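Wostow Community Help
Politics and World Affairs > Treaties and diplomacy

When two ministers sign an agreement, is it already law?

Prasetyo Ismail
Posted 06/05/2026

Hello all. I read in the news that the foreign ministers of two countries met and signed a trade agreement. There was a handshake, two folders with ribbon, everything. Then at the bottom of the same article it said the agreement "will enter into force after ratification". My neighbour says it is the same thing and the second part is just paperwork. I am not sure he is right. If the agreement is signed, can a business already use the lower tariff? And what happens if the parliament says no? I tried to read the text itself but it has 500 pages with the annexes and I stopped at the definitions. I would prefer an answer in simple words please, I am learning this subject for myself, it is not for school.

Orard

Your neighbour is wrong. Signed is signed, in force is in force. Look for the date it enters into force, usually it is in one of the last articles.

Kamonchanok Saithong

Orard is correct but it is a bit short, so I will try to explain the steps in the order they usually happen. I worked for some years as a translator for a chamber of commerce in Drirnar and I had to learn this slowly too.

First the negotiators finish the text. Sometimes they put their initials on each page. This only shows that everybody agrees these are the right words, it does not bind the country to anything.

Then comes the signing, with the folders. For a large trade agreement the signature normally means that the government supports the text and intends to continue. It has a small legal effect already: a country which has signed should not do something that would destroy the purpose of the agreement while it is waiting. But the tariff does not change on that day. If you are importing goods you still pay the old rate.

After this each country follows its own procedure at home. In Australia the government puts the treaty before parliament and a committee looks at it, and if the customs law needs to be changed then parliament must pass that law. In Canada it is also tabled in the House of Commons, and the laws are changed where it is necessary. Only when this work is done does the government tell the other side, in writing, that it is ready. That letter or document is what people mean by ratification between countries. The word confused me for a long time - in the newspapers it is often used for the vote in parliament, but strictly it is the formal step toward the other country.

The last step is entry into force. The agreement says when this is. Often it is a fixed period after both sides have sent their notes.

There are two exceptions you should know. Some agreements are in force from the signature, if the text says so, and these are mostly short and technical ones. Others are "provisionally applied", so a part of them is used before everything is finished. You must read the final clauses to know. Start from the end of the document and not from the definitions, it will save you a whole evening.

If the parliament says no, the agreement stays signed and nothing more. It can stay like this for many years. Ms Snorradóttir, my supervisor at that time, kept in her drawer a copy of a trade treaty signed in 1938 which never entered into force. Nobody had withdrawn it either.
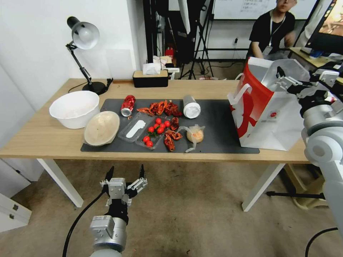
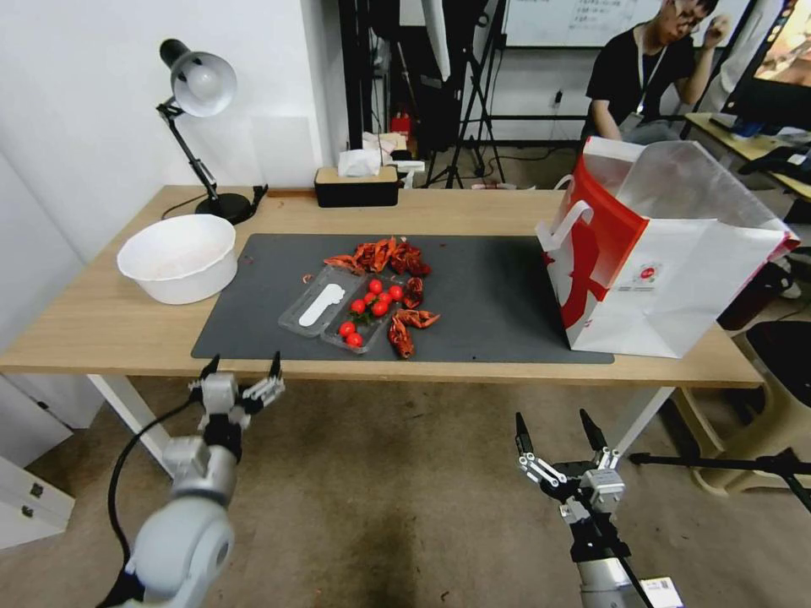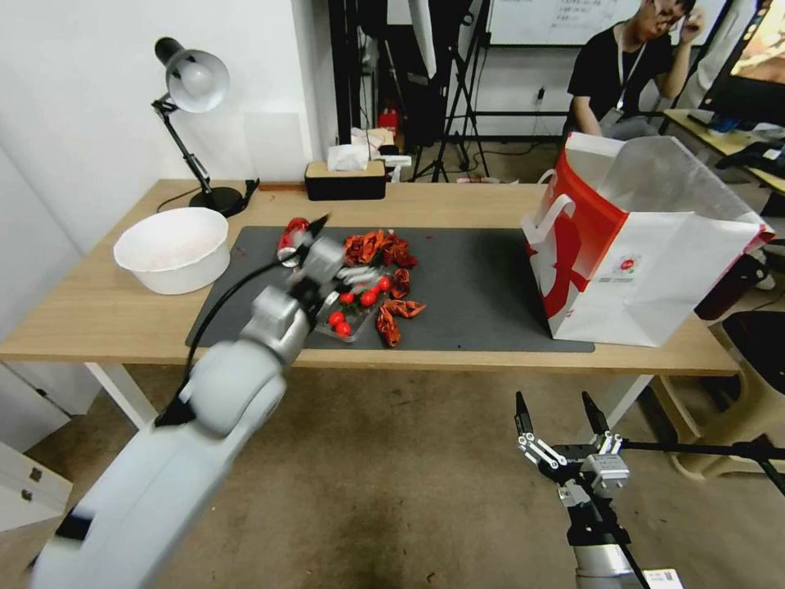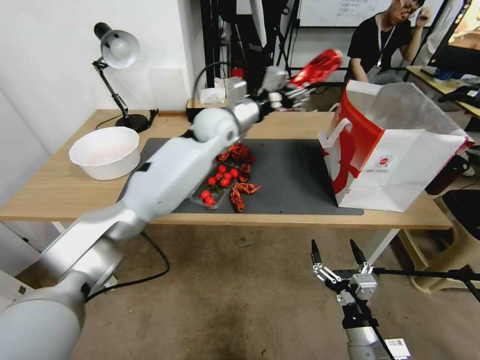
Light wooden table with dark grey mat

Prasetyo Ismail

Thank you Kamonchanok, this is very clear. I went to the last pages and found it: the first day of the third month after the later notification. So if both sides are quick it could be October. I will show my neighbour.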